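How a Sleeper Train Works
(for people who have never been allowed to sleep on one)

Some trips are too long for one afternoon and too short for a plane to be worth the fuss. For these there is the sleeper train. You get on after supper, lie down on a shelf, and wake up somewhere else. Grown-ups pay extra for the shelf.

Let's take the night train from Lirel to Trollolmont. The track is 463 miles long, and there are mountains at the far end of it. A car could do the trip faster, but somebody would have to stay awake and drive, and that somebody would be cross by breakfast.

Where do you sleep?

The shelf is called a berth. In the daytime it is folded flat against the wall and you sit on a perfectly ordinary seat. At night the attendant comes along with a special key, pulls a handle, and down it comes. A big train might have 600 berths, counting uppers and lowers. The upper one has a ladder and a strap to stop you from rolling out. The lower one has the window. Brothers and sisters have argued over this for as long as there have been trains, and no one has won yet.

Why is it so slow?

Night trains could often go faster. But if a train left at nine and arrived at three in the morning, you would have to get off at three in the morning, and the hotel would be locked, and so would every bakery in town. So the people who make the timetable put in some waiting. Your train may stand at a small station like Hiltetti for an hour while freight trains rumble past. This is a good time to look out and see one lamp, one bench and a cat.

Who stays awake?

The driver does, of course. On long routes the drivers swap, so nobody has to steer - well, trains aren't steered, the rails do that part - all night long. The attendant stays up too, and knocks on your door before your stop. You can't sleep through the knock. People have tried.

What about going uphill?

Steel wheels on steel rails are slippery, so trains hate steep hills. After Cartwright the line starts to climb, and a second engine is hooked on to help. The track goes around the mountain in big lazy loops instead of straight up. At the top of the pass you are 2000 feet higher than where you had supper, and your ears may pop. Swallow, or yawn. You ought to be yawning anyway. 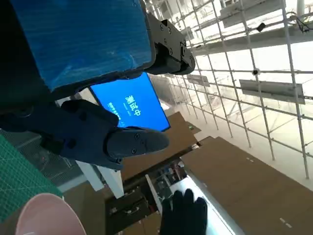 Leandro Salinas writes: My daughter read this out loud to me twice and now wants to know what happens to the toilet on a train. Also, we did a night trip in September and she would like it known that the top berth is better, even without the window.

Fair question. There is a tank under the floor, and it gets emptied at the end of the line. On very old trains there was only a hole, and you could see the track going by. Children were asked not to use it while the train was standing in a station.

What should you bring?

A sweater, a book, a toothbrush, and socks you don't mind being seen in, as the bathroom is down the hall. Keep your ticket where you can find it in the dark.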